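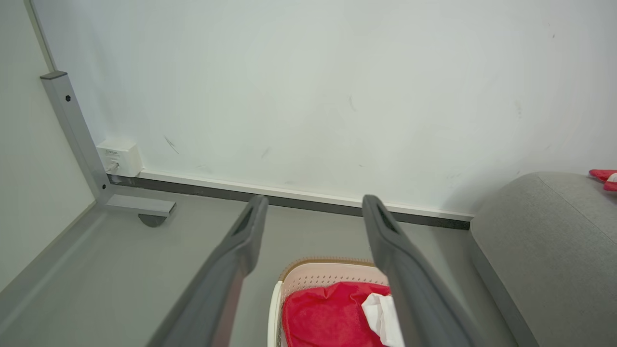
Cesta perforada Nodis – rosa claro

Ref. 761
Cesta baja de plástico para ropa suelta, trapos, toallas de mano, lo que vaya quedando por el suelo. Paredes con agujeritos redondos en filas, ventila bien. Va en la línea Nodis de Pesau, la misma de los cubos y los organizadores de cajón.

Disponible. Últimas unidades en rosa, el gris vuelve en febrero.

Lo básico

Material: plástico
Color: rosa claro
Pared: perforada, agujero redondo
Uso: interior. Baño, dormitorio, cuarto de plancha, debajo de la mesa de trabajo
Limpieza: agua y jabón neutro, nada de estropajo metálico
Tapa: no lleva. No la hay suelta tampoco, no insistan :)
Pedido mínimo tienda: 10 unidades
Caja completa: 200 unidades

Para qué la compra la gente

Ropa de color que no quieres mezclar con la blanca. Una camiseta roja, por ejemplo – a esta cesta, y el resto a la otra. También trapos de limpieza usados, calcetines sin pareja, juguetes, bayetas. En pisos pequeños la meten bajo el escritorio y ahí se queda.

Consejo: vaciar los bolsillos antes. Y sacar pañuelos de papel, SIEMPRE. Un pañuelo que se va con la ropa a la lavadora y ya tienes la tarde hecha, pelusa blanca en todo. Repasar el fondo de la cesta antes de cargar el tambor.

No guardar ropa empapada varios dias. Ventila pero no hace milagros.

Dónde ponerla

Suelo liso y seco. Pegada a la pared o un poco separada, da igual, aunque si la pared es clara mejor dejar dos dedos. Las paredes blancas lo cantan todo – roces de silla, de maleta, de la pata de la mesa. Para eso en Pesau tenemos el borrador Akpan, se pasa casi en seco y sin apretar. Probar antes en una esquina, en pintura mate puede dejar brillo.

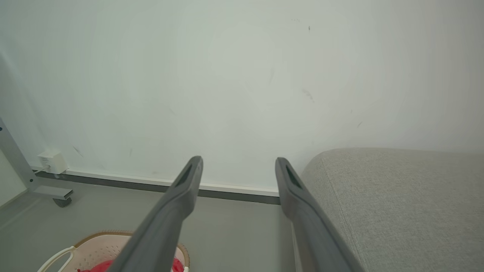
Cuidado con los enchufes y adaptadores bajos. Que el cable no quede pillado debajo de la cesta ni la ropa encima del aparato. Lo mismo con muebles de ruedas: echar el freno si lo tienen, o apartar la cesta antes de mover nada. El plástico aguanta tirones normales, una rueda encima no se lo garantizamos.

Si el rodapié sobresale no apoya del todo contra la pared. Normal, no es defecto.

Preguntas que llegan

Se puede apilar? Vacías sí, una dentro de otra. Llenas no.
Sirve para el balcón? Mejor que no, el sol se come el rosa.
Aguanta detergente en botella? Sí, con tapon bien cerrado.
Hay bolsa interior? Sí, la Citeser de algodón, se vende aparte y se lava a máquina.

Opiniones

Yetunde Adeleke – Compré dos, una para trapos y otra para la ropa de gimnasia. El color es más suave de lo que esperaba, me gusta más así. Le falta un asa larga.

Yetunde Ibrahim – Bien. Llegó con una marca en el borde y me la cambiaron sin problema. La bolsa de algodón me quedó un pelín grande.

Envíos y cambios

Sale del almacén al día siguiente. Cambios con ticket y sin usar. Pedidos de más de 2000 unidades por correo, no por la web, que se cuelga el formulario.

Ficha revisada el 16/04/2022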